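Imprimer | Envoyer par e-mail

Deux bras et une cuisine

Dans l'atelier partagé de Stundaneck, on a longtemps fabriqué des étagères. Puis quelqu'un a rapporté un bras articulé d'occasion, quelqu'un d'autre a trouvé le second, et les étagères attendent toujours leur vernis. Le projet s'appelle Jurkia. Il a pour ambition de ranger les courses, tâche que l'équipe accomplissait jusque-là en huit minutes, en bavardant.

Les bras sont arrivés sans pinces. Le premier hiver a donc été consacré aux doigts, limés, collés, refaits, avec une obstination qu'on aurait aimé voir appliquée à la fuite du lavabo. Les supports blancs en sont à leur énième version. La précédente tenait très bien les objets, au point de ne plus vouloir les rendre.

Est venue ensuite la question du terrain d'essai. L'établi avait ses partisans : il est plat, dégagé, et personne n'y prend son café. On lui a préféré la cuisine, avec ses poignées de tiroir qui dépassent et ses bouteilles de toutes les tailles. Un robot qui ne sait travailler que sur une table rase, disait-on, ne servira jamais chez des gens normaux. Restait à définir les gens normaux.

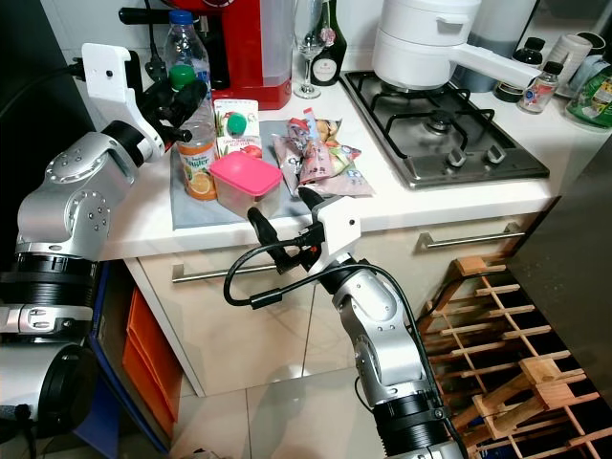
BRICOLAGE & AUTOMATES

Une bouteille d'eau en plastique transparent, pour une pince, c'est à peu près le pire des cas. Les caméras voient au travers et les parois s'enfoncent dès qu'on serre. Le bouchon vert aide un peu. Il a fallu près d'un mois pour régler l'effort des doigts, et l'atelier a bu pendant ce temps beaucoup d'eau dans des bouteilles froissées.

Les briques et les boîtes à couvercle passent mieux. Les petits sachets emballés, en revanche, restent la bête noire du projet : empilés, ils glissent les uns sur les autres, et le logiciel, baptisé Zolance un soir de fatigue, les prend volontiers pour un seul gros sachet mou. Le tapis gris a au moins réglé la question des objets qui filent sur le plan de travail.

Côté budget, la caisse commune avait prévu 600 euros. Elle en est à presque le double, câbles non compris. Les câbles font d'ailleurs l'objet d'un désaccord durable entre les tenants du spiralé et ceux de la gaine droite, dont les réunions de novembre gardent la trace.

Prochaine étape, faire travailler les deux bras ensemble, l'un tenant, l'autre ouvrant. Le carnet de l'atelier prévoit 50 essais par type de bouchon, et la machine à café est priée de rester où elle est.

Imprimer cet article | Envoyer à un ami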